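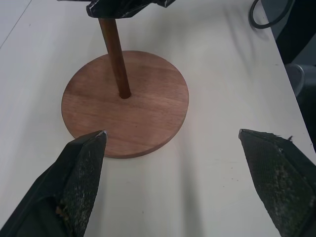
Round wooden base and dark brown dowel on a pale tabletop, Rornlow Wooden Stand Collection.

Rornlow Wooden Stand Collection: README and Data Card

Release notes date: 19 Mar 2023
Release: 2
Contents: 477 still images with part labels and placement notes
Maintaining body: Rornlow Household Objects Archive, Flenville

Summary

The Rornlow Wooden Stand Collection is a set of still images and written labels concerning one common household object: a countertop stand made from a round wooden base and a single wooden upright. Stands of this type hold paper towels in many kitchens, and closely related forms are used for mugs. The collection covers the parts lying separately, the parts being brought together, and the upright standing in or over the base.

The Archive prepared the collection for readers who study how simple wooden goods are put together and how their parts appear on a work surface. It is also suitable for teaching part naming and for testing written assembly instructions against pictures.

The images are not a product catalog. No maker is identified, and no statement is made about the quality or price of any stand.

What the Collection Contains

The release is divided into three folders.

main: 300 images with full part labels.
check: 100 images with full part labels, to be kept apart from the main folder during any comparison of methods.
loose: the remaining images, with part labels only. Placement notes have not been written for this folder.

Each image has one matching text record. The record carries the same name as the image and holds the part labels, the state of the stand, and any remarks entered by the labeling staff. Records are plain text and can be opened in any editor.

Part Names

The following names are used throughout the records. Users who add their own notes are asked to keep to them.

base: the round, flat disc on which the stand rests.
upright: the long, thin piece that rises from the base. Earlier notes used "pole," "rod" and "dowel" for this part, and some remarks still do. All three should be read as upright.
head: a wider wooden piece at one end of the upright, where one can be seen. The label is left out when that end of the upright is out of view.
center mark: the hole, socket or dot at or near the middle of the base. The label does not state depth or diameter.

Color is recorded in everyday words. The base is usually entered as reddish-brown and the upright as brown or dark brown. These words describe how the wood looks in an image and should not be used to name a species. Grain is entered as "visible" or "not visible," with its direction in the image added where it is clear. The same base may therefore show grain running across in one record and up and down in another, depending on the viewpoint.

State of the Stand

Every record in the main and check folders gives one of four states.

apart: the upright is clear of the base, whether held or lying down.
near: the upright is close to the base and no contact can be confirmed.
in place: the upright meets the base at the center mark or at the point where the mark would be.
unclear: the state cannot be settled from the image alone.

Labelers were instructed to judge each image by itself. They did not consult neighboring images, and a state of "in place" does not mean that the joint is tight or that the upright is straight. A leaning upright is still recorded as "in place" if it enters the base, and the word "tilted" is added to the remarks.

The state "apart" includes a wide range of positions. In the view that follows, the base lies flat near the center of the table while the upright is held at a diagonal, with its wider head at the upper end and its free end low, to the right of the disc. A small pale mark can be made out at the center of the base. 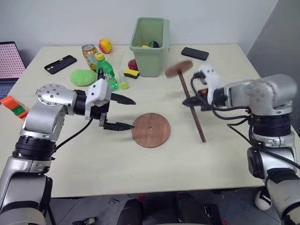
Viewpoints

Close views and wide views are both included. A close view gives a better reading of the grain, the edge of the base and the place where the upright enters it, but the top of the upright often falls outside the image. A wide view gives the relation between the parts and the table, with less surface detail. Records carry the word "close" or "wide" on the second line.

The work surface is pale in all folders. It may look white in one view and cream in another. The Archive has not corrected the images for color, and users who compare wood tones between views should do so with care.

Labeling Procedure

Labels were entered in the Flenville reading room by staff working from a short written guide, the Alden Sheet, which is supplied with the release. Each image in the main and check folders was read separately by two labelers. Where the two readings differed on the state of the stand, a third reading was taken and the majority entry was kept. If all three differed, the record was set to "unclear."

Remarks were kept as written, apart from spelling. They vary in length – some are a single word – and should be treated as notes, not as measured values.

Changes Since the First Release

The first release, issued in October, contained the main folder only. The present release adds the check and loose folders and replaces the former label "top" with "head." The earlier label had been used both for the wider end piece and for the upper surface of the base, and this led to errors when the records were searched.

Several records that gave the state as "in place" were reviewed and moved to "near" after the definition was tightened. Results obtained with the first release should not be compared directly with results from the second.

Known Limits

Part sizes are not recorded. No ruler or scale was used during labeling, and lengths should not be worked out from the images.

Moving parts may be blurred, especially the head of the upright. Labelers entered "soft outline" in such cases and gave the nearest plain shape.

Shadows on the tabletop can resemble the upright in close views. The guide asks labelers to check that a line has thickness before naming it as a part, but mistakes may remain.

The collection concerns a single kind of object. It is not a fair sample of kitchen goods and should not be presented as one.

Recommended Use

The collection may be used for research, classroom work and the writing of assembly instructions. Users who publish results should state the release number and say whether the loose folder was included. The check folder should be read only after methods and wording are fixed.

Access and Citation

Copies are supplied by the Archive on written request. The release is covered by the Teoh Open Materials Terms, a copy of which is placed in the top folder. Redistribution is permitted if this README remains with the files.

Please cite the collection as: Rornlow Household Objects Archive, Rornlow Wooden Stand Collection, Release 2, Flenville.

Corrections to part names or states should be sent to the Archive with the name of the record and the proposed entry. Accepted corrections are listed in the file named changes and will be carried into the next release.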